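出租公寓退租查验清单(带批注)

分享 11 评论 6

适用于 Pruvwood 小区一至四号楼的整套出租单元。查验由管理处一人、租客一人同时在场完成,八月退租集中,周六上午九点开始排号。清单按进门后的行走顺序编写,批注是历次查验里补上去的,编号有跳号,是删掉旧条目留下的,不用重新排。

填写方式:合格写“合”,需维修写“修”,需租客赔付写“赔”,看不清或暂时测不了写“待”。写“待”的条目必须在三个工作日内补查,补查人另签名。

一、交接资料

1.1 租约原件与身份证件核对。
1.2 钥匙数量与入住单一致,含信箱钥匙。
批注:信箱钥匙漏交的最多。补配收工本费,不换锁。
1.3 门禁卡当场刷一次,确认能读,再收回注销。
1.4 水、电、燃气表读数抄写后由双方签字。
批注(Melati Liew):电表读数请抄整数位,小数位的红字不计。上回有一户把红字也抄进去,账单差了十倍,来回改了两次。
1.5 入住时的照片档案打印或在平板上打开,查验时逐间对照。没有入住照片的单元,墙面和地面的旧痕一律不向租客追赔。

二、入户门与室内门

2.1 入户门关闭后推拉无明显晃动,门锁反锁顺畅。
2.2 门铃或可视对讲能响能通话。
2.3 室内门逐扇开合三次,不蹭地、不自行回弹。
批注:夏天潮,卫生间门容易蹭下沿。蹭地但门板没有破损的写“修”,不写“赔”。
2.4 把手按下后能自行回位,固定螺丝不松。
2.5 门板两面看有无钉孔、贴纸残胶、磕碰。直径小于图钉头的孔每扇门允许两个。
2.7 门框密封条完整,脱落部分量长度后写在备注栏。 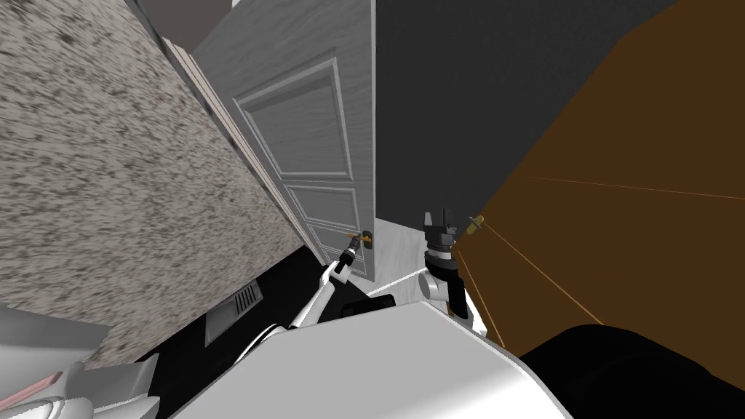
三、墙面与顶面

3.1 各房间墙面站在门口看一遍,再贴近看一遍。侧光最容易看出补过的地方,查验尽量安排在白天。
3.2 租客自行补漆的,颜色不一致按整面墙重刷计算,面积以档案里的户型图为准,不现场估。
批注(Nkechi Jibrin):重刷单价今年没有变。租客如果愿意自己找人刷,给七天时间,七天后复查一次,只复查一次。
3.3 顶面有无水渍。发现水渍先问楼上,不先问租客。
3.4 窗台下方、空调管孔周围有无发霉。
批注:管孔周围发霉多半是外墙封堵老化,属于业主维修范围。床头柜后面那种整片霉斑,和长期不通风有关,按租约第八条双方协商。
3.5 挂画钩、电视支架是否拆除,留下的膨胀管可以不拔,拔了反而掉灰块。

四、地面

4.1 赤脚或穿鞋套走一圈,听有无空鼓声。
4.2 木地板划痕用指甲刮一下,刮得住的算深划痕,量长度。
4.3 踢脚线有无脱开、缺角。
4.5 阳台地漏倒半盆水,一分钟内排净为合格。
批注:倒水之前先看楼下有没有晾被子。这条是被投诉以后加的。

五、厨房

5.1 灶具每个炉头点火两次,火焰稳定。
5.2 抽油烟机开高挡,用一张纸巾试吸力。滤网油污严重的按清洁费收取。
5.3 水槽下柜打开,摸一下弯管接头有没有渗水,柜底板有没有鼓胀。
批注(Ashton Rutherford):一定要伸手摸,光看看不出来。去年三号楼有一户柜底泡坏了,交接单上写的是“合”,最后算管理处的。
5.4 Didach 牌热水器:出热水时间、排烟管接口、报警器指示灯。型号写全,尾字母不要漏,配件按尾字母区分。
5.6 燃气报警器按测试键,响为合格。过了有效期的不论响不响都写“修”。
5.7 冰箱清空、除霜、断电后门留一条缝。冰箱归租客自备的跳过此条。

六、卫生间

6.1 马桶连冲两次,水箱五分钟内停止进水。
6.2 花洒软管、三角阀无滴漏。
6.3 排风扇能转,声音异常写备注。
6.4 玻璃胶发黑的长度超过一臂,按一支胶加人工计算。
批注:发黑和发黄不是一回事,发黄不收。
6.5 插座防溅盒完好,漏电保护按测试键能跳闸。跳闸后记得合上,上个月有两户合闸忘了,下一任租客进门以为停电。

七、阳台与窗

7.1 每扇窗开关一遍,月牙锁能扣紧。
7.2 纱窗破洞大于指尖的写“赔”,小的写“修”。
7.3 Iltska 型手摇晾衣架升降各一次,钢丝绳有断丝的停用并挂牌。
批注(Vignesh Murthy):断丝在滑轮那一段,要把架子放到最低才看得见。停用牌在管理处抽屉里,没有了找我。
7.4 护栏手推无松动。高层单元此条不得写“待”,当场报修。

八、费用结算

8.1 全套基础清洁费560元,家电深度清洁另计。
8.2 押金抵扣后的余额原路退回,现金不办理。
8.3 单项赔付超过1000元的,要附两张照片和一份报价,由 Branwen Penry 复核后再通知租客。
批注:报价请找 Arabzadeh 维修行或租客认可的其他店,不要用口头价。
8.4 租客对任一条有异议,先在该条旁边签“有异议”,其余条目照常签字,不影响交钥匙。

九、离场

9.1 总水阀关闭,燃气表前阀关闭,电闸只留走廊灯一路。
9.2 窗全部关好,室内门全部敞开。
批注:敞开是为了通风,空置久了柜子里会有味。台风预警期间改为全部关闭。
9.3 垃圾带走,大件联系清运,不要放在消防通道。
9.4 双方签名,写上离开时间。一式两份,租客那份当场给,不接受事后补寄。

本表阅读 1052

评论(6)

租客老周:2.5 那个图钉头多大?我家图钉有两种。
管理处回复:按平头图钉,管理处有一枚粘在样表上。

四号楼阿芬:5.2 的纸巾试法很好用,我自己先试了一下,吸不住,提前把滤网洗了。

小汪:请问 8.1 的清洁费,自己打扫干净了还收吗?
管理处回复:查验通过不收,写“合”即可。

二号楼业主:建议 3.3 写明楼上不配合怎么办。
管理处回复:收到,正在和各楼组长商量,下一版写进去。

相关内容
入住交接单填写说明
空置单元每周巡查表
燃气报警器更换登记
晾衣架停用与维修流程
雨季前外墙管孔封堵检查
大件清运预约时间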